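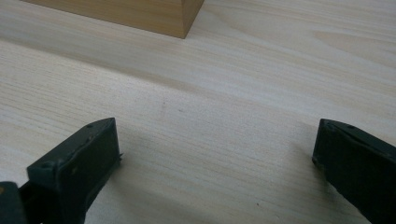

Wirkeleck wants 3,733 block pickups by the end of September

The Wirkeleck workshop has spent the summer teaching a machine to pick up a block of wood. To be more exact, people have been picking up the block of wood, over and over, with a hand-held gripper that has a camera on it, and the recordings go into a folder. At the end of September the folder goes to Fundumeo, whose software is supposed to study the lot and then drive a robot arm through the same job.

The target is 3,733 recordings. I asked where that number came from and got two different answers. One was that it fills out the training plan Fundumeo sent over. The other was that it's what the budget covers. I believe the second one.

Dumisani Pillay runs the sessions and was good enough to let me sit in on a Saturday morning and take a turn. Each recording starts the same way: fingers open, block on the far side of the table, nothing touched yet. You move in, close on the block, lift, set it down, back off. Then you move the block a little and go again. A fast pair of hands gets through nearly 200 in a day. Mine did not.

"The approach is what people get wrong," Pillay told me. "They rush the part before the grab. If every run comes in at the same speed from the same side, the model only learns that one run."

That is a fair point, and it's also my main complaint about the project. The runs I watched were all on the same pale tabletop, in the same even light, with the same kind of plain block. Pillay's team has a rule that the block has to be moved between takes, and a stricter rule about varying the starting height, which gets forgotten by mid-afternoon. Five people have done all the recording so far. Four of them are right-handed. Nobody could tell me whether that matters, and I would have liked somebody to have checked before the first thousand.

Then there is the success figure. The spring progress note said the first version of the model picked up the block on 92 percent of tries. I asked what table it was tested on. It was tested on the same table, with a block from the same batch. When it was carried over to the packing bench at Bronside, where the parts come in mixed and the surface is darker, the team stopped keeping score after lunch. Pillay brought this up himself, to his credit. The progress note doesn't.

The people at Fundumeo say more examples will help, and maybe they will. They usually do up to a point. But more examples of what? If the Bronside bench is where the arm is going to work, I don't see why the gripper hasn't spent a single week there. The answer I was given had to do with insurance and with the bench being busy on weekdays. Pillay has asked for two evenings a week from 6 p.m. and is waiting to hear back.

Rusnák, which is paying for part of this, has been told to expect a working demonstration before winter. I hope it's shown on a bench the machine has never seen. If it's shown on the workshop table I will be in the back row asking to swap the block for something else.

A few practical notes for members. Recording slots are open on weekday mornings and you don't need any experience, though you do need patience and a steady wrist. Please delete a bad take right away and don't leave it for the person doing the sorting, who has already thrown out more fumbled grabs than she cares to talk about. Left-handers are especially welcome. And if you have scrap pieces in odd shapes or with rough edges, bring them in. Pillay says he'll use them in the last stretch of recordings, after the plain blocks are done, which seems backward to me, but the box is by the door.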